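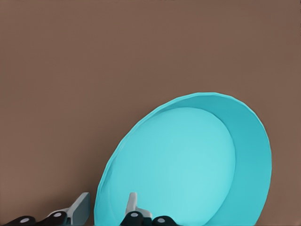

Murnholm Household Machines Group
Minutes of the July meeting, 7.30 pm, back room at Jellcombe library

I took the notes again, so blame me for the spelling. Dagim Lemma was in the chair. The notes of the last meeting were agreed after I put the price of the Liline mop right (it was 58 pounds, and I had left the 5 off the front).

1. Can they do the dishes yet?

This took up most of the evening! Dagim had brought the Negash simulation, two arms and a table, and put some of it on the big screen. He said the washing itself is the easy bit, we've all had dishwashers for years, and what people want is something to clear up and put away. Several of us said we'd be happy with a machine that only did the table. I said mine would need to find the table first.
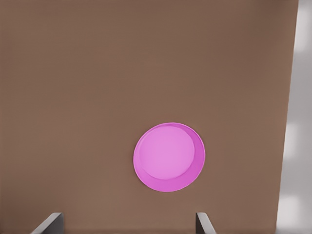
Pink plate on the table, gripper open.

We had a long chat about rims. A flat plate gives you very little to get hold of, and my own view (minuted because I insisted) is that I slide a plate to the edge of the worktop without thinking and a machine would have to be taught that. Dagim thinks a low rim is plenty if the fingers come in at the right slant. We didn't settle it. He also told us Negash had done 300 runs on the computer with the crockery in different spots, but he hadn't got the success figures with him and wouldn't guess. To be sent round before next time.

2. One arm or two?

Opinion was split down the middle. The case for two is that you can steady one thing while you pick up another, or pass it across. The case against is cost, and where on earth you'd put it in a normal kitchen.

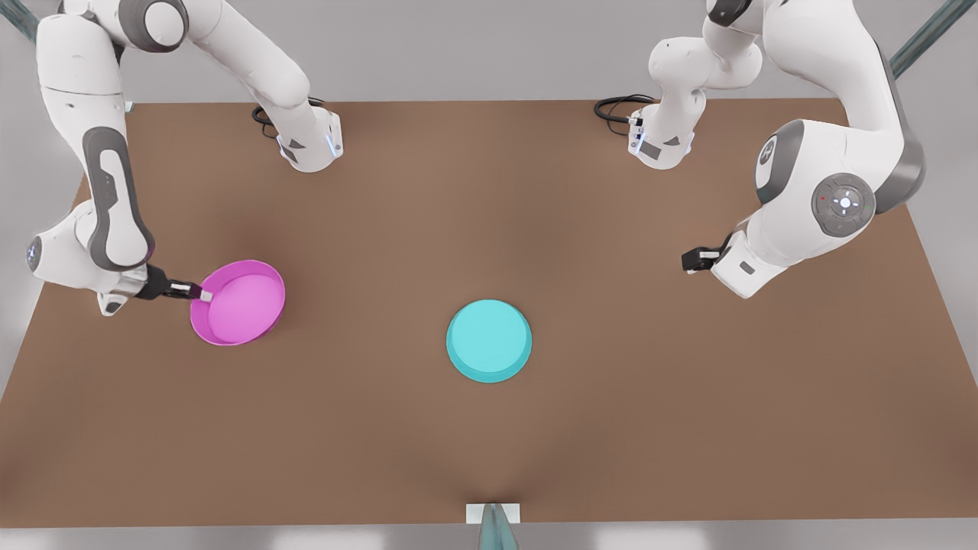 Both arms over the table: pink bowl held by one gripper, turquoise dish lying by itself.

I asked whether anyone would trust it with their good china. No hands went up - though Dagim said he'd let it loose on the picnic things tomorrow.

3. Shop floor

Shorter item. The Jellcombe garden centre would like something to stack saucers and plant pots at closing time. They have 509 lines in the pottery section alone, so we felt one size of saucer on one shelf would be a fairer start. I'm to write back and say so.

4. Any other business

Subs stay at 5 pounds. The kettle needs descaling. Dagim to ask Negash if we can try heavier crockery in the simulation, and cutlery if they've got any.

Finished at 9.10 pm. Next meeting same room, and please bring your own mug.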